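My house rules for recording with a hand gripper
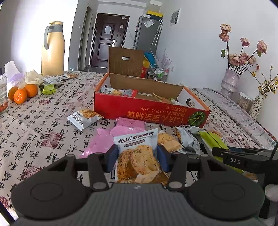
How many times should you repeat one task before you change something? I stop at 3 good repetitions, then I move at least one object or take another one, and I write the change in my notes.

I came to this number slowly. When I started in March I repeated the same pick again and again, because it felt like serious work. Then Saoirse Daly, who checks my recordings at Pronavix, wrote back that from my first 200 clips she could keep only 133. Most of the others were not bad, they were only the same. After that letter I began to write rules for myself, and some friends have asked to see them, so I put them on the blog.

Before I begin, I decide one sentence for the task. "Take the packet and put it in the box" is a good sentence. "Tidy up the snacks" is not, for two people will understand it in two ways. The sentence goes into the notes before the first clip and I do not correct it afterwards. If I did something else, then it is a failed clip and I mark it as failed.

Failed clips stay. I had a long discussion on this with Saoirse Gilmartin, who prefers to delete them on the same evening. I understand her, it makes the folder clean. But a packet that slips is also information, and the person who receives the folder can throw it away in one second if they don't want it. They cannot bring it back.

About the fingers: close them slowly on anything soft. Packets of snacks are harder than they look, they are full of air and the contents break. I take hold near the middle and stop closing when the packet stops sliding. What has been on the fingers of the tool goes in the bin if it is open food. Closed packets may be eaten, and in our home this rule is followed very well.

Names and addresses must not be in view. I walk once along the whole direction where the camera will look, and I turn over letters, parcels labels and medicine boxes. Family members are told when I start and when I finish. If someone comes in, I stop the clip.

I do not clean the place too much. The Vallalitz guide that I was given asks for "a normal home", and a normal home has things standing in it.

The last rule is for the notes. Same evening, not tomorrow. I have now 811 clips in my list and the ones with empty notes are all from days when I said tomorrow. I am still filling them in, and for a few I will have to write "unknown".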